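Course Handout 4: Sorting and Storing Play Materials at Home
Home Organization for Families, evening course, Drarkstead Learning Rooms
Wednesday, June 30, 2021

Please read these notes before the practical part. They repeat what I said in the lecture, and they add a few points for which we had no time.

1. What we mean by a "mixed floor"

In a home with small children, the toys are seldom alone. Between them we find packets from the kitchen, things from the bathroom, a box which came as a gift and was never opened. I call this a mixed floor. In the April group many participants began with buying containers, and after two weeks the containers were full of the same mixture. So in this course we sort first and we choose the container later.

For the sorting we need a border. A cloth or a blanket on the floor is enough. Everything on the cloth is "in work", everything outside the cloth is left for another day.

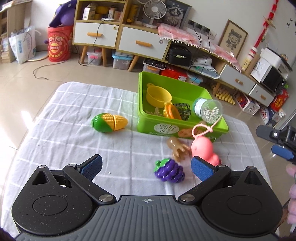

The first pass should be quick. Set a timer for 15 minutes and do not stop to clean or repair. Take one object, decide its group, put it down and take the next. If you need longer than a few seconds for one decision, the object goes to the side of the cloth and waits there.

For the first pass we use these groups:

Pretend food (fruit, vegetables, cakes)
Pretend kitchen (pots, bowls, strainers, spoons)
Animals and figures
Soft toys
Things with strings, beads or loops
Not a toy

The last group is the one which people forget to prepare. Please give it its own place from the beginning -- a tray or a lid will do -- otherwise these things travel back into the toy box.

2. Toys in several parts

Play food which can be cut comes in halves. Keep both halves together during the sorting, also when the child prefers to play with only one. A half without its partner goes in a small bag, and the bag stays open until the whole floor is finished. Very often the partner is found under the furniture.

3. Choosing the open bin

An open bin is for the toys of this week. It should be low, so the child can see to the bottom, and it should not be filled above the rim. In the Gittins method, which some of you know from the first evening, the bin is emptied completely every second Sunday. I find this too strict for most families. It is enough to check the bin when you can no longer see the bottom. 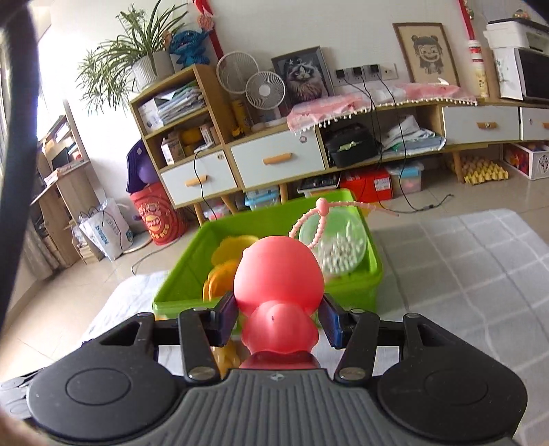 Containers inside containers need some thought. A small pot or jar in the bin can be useful, because it divides the space without any extra material, but it must have a purpose. The round translucent one leaning in the right half of the green bin holds a pile of small white pieces, and with an open bin you should ask where such pieces will go when the bin is tipped. For small contents, take a jar with a screw lid and keep it on a shelf, away from the youngest child. The larger pieces, like the yellow one with the scalloped edge, can lie freely.

4. Homework

Choose one cloth-sized area at home. Do the first pass, and write down which group was the largest and what you found in "Not a toy". Please do not buy anything before our next meeting.

Participants who work with the Lisis record sheet can use page 2. Spare sheets are in the Mudum folder at the entrance.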